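Gripper comparison, second round

In February we have promised a report on the two finger sets for the sock and hanger station. The Nosmont fingers are bare rubber, the Pramach ones are covered with felt. Each set made 25 runs with the same arm and the same controller settings.

Rubber was stronger on hard plastic but it pulled threads in the thin knits, so after 13 runs we lowered the closing force. Felt needed no change.

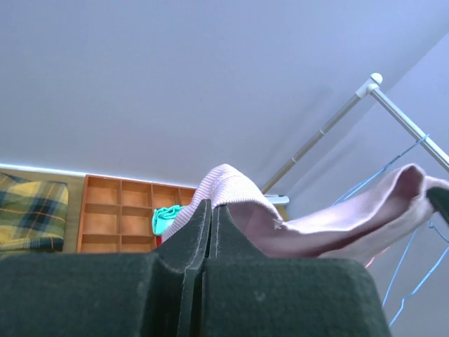
Felt fingers holding a pale pink knit by the ribbed cuff.

The wrist camera was the bigger surprise for us. With the Ehlers lens we can follow the fingertips and the target together, even when the arm turns toward the ceiling. Hangers remain the difficult part — the hook is round and the grip must close low on it, or the garment swings. We now mark this point by hand before every run.
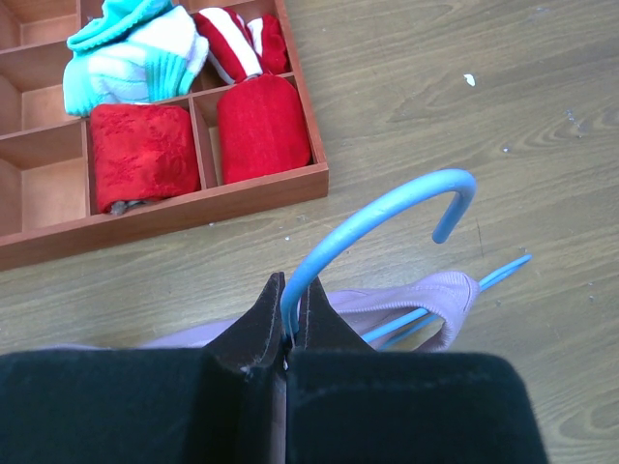
Next steps

The Flesosis controller arrives after Sun 24 March. All 1,439 clips from both sets will be labelled before we change anything on the arm.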